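Pralovley Exhibition Games Archive

Release 2, last touched 2nd April

What you've got

A plain text archive of exhibition basketball as played by touring teams in and near Pralovley, back when a touring team was whoever fit in the car. There are 735 game records and 13 team files. The records come from newspaper box scores, handbills, a few scorebooks and one hotel ledger, which covers a lot of unpaid breakfasts and, in the margins, some basketball.

If you want a clean statistical record of competitive sport, you have taken a wrong turn. These were games where the home side was often paid to lose, the visitors were sometimes paid to keep it close, and the man with the pencil may have been on either payroll.

Files

games.csv – one row per game
teams/ – one file per team, named after whatever the team called itself most often
sources.txt – where each row came from, by shelf and box
disputes.txt – longer than we would like

Fields in games.csv

game_id: a number from 1 up. Gaps are games we removed after working out that they were dances.

season: the year the season began. A game in May belongs to the season that started the previous fall, even if it was played outdoors on a tennis court.

home, away: team names, spelled our way. The printed spelling is in home_raw and away_raw. The Mastia Comets appear in print under so many names that they have a section of their own in disputes.txt.

home_pts, away_pts: final score as printed. Blank means not reported. Zero means zero, and yes, there is one.

gate: paid attendance, if anybody wrote it down. The highest figure is 1135, for a game at the Csizmadia Hall. The hall's fire certificate allowed a good deal less, so either the promoter was lying to the newspaper or the newspaper was being kind to the promoter. We left the number alone.

comedy: yes, no or unclear. A yes means the source mentions planned clowning, such as a hidden ball, a player reading the paper on defense, or a referee losing his pants. Unclear means people laughed and the reporter didn't say why.

conf: high, medium or low. Please read this column before you make a chart.

How the rows were made

Each source was typed up once and then checked against the original by a second pair of eyes. If two newspapers gave different scores, we kept the one printed closer to the game and put the other in disputes.txt. If both papers came out the same day, we kept the one that spelled the players' names consistently. It isn't a perfect rule, but it has been wrong less often than we have.

Known problems

Mastia is overcounted. It had two newspapers and a feud, so every game there was covered twice and in detail.

Players' nicknames are not resolved. There are several men called Stretch, and at least one of them was short.

Some games were played in quarters, some in halves, and a few until the bus had to leave. We don't record which.

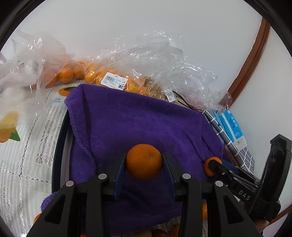 Dates taken from handbills are the advertised dates. Snow, mumps and double bookings moved plenty of games, and handbills were not reprinted to say so. Treat any handbill row as a promise. These are all marked low in the conf column.

Loading it

The files are UTF-8 with commas and a header row. Spreadsheets will try to turn some scores into dates. Import those columns as text, or enjoy your new calendar.

The helper script, Rudusness, checks that every game_id has a source and complains if it doesn't. Run it before sending changes. It prints nothing when all is well, so silence is good news.

Fixes and additions

Corrections are welcome, especially with a scan attached. "My grandfather always said they won that one" goes in disputes.txt, where he will be in good company. Please change one game per submission, and leave the raw columns alone unless you have the printed page in front of you.

License

Use it for anything you like, with credit to the archive. The typed records are ours to give away. The scans belong to the libraries that hold the originals, so ask them first.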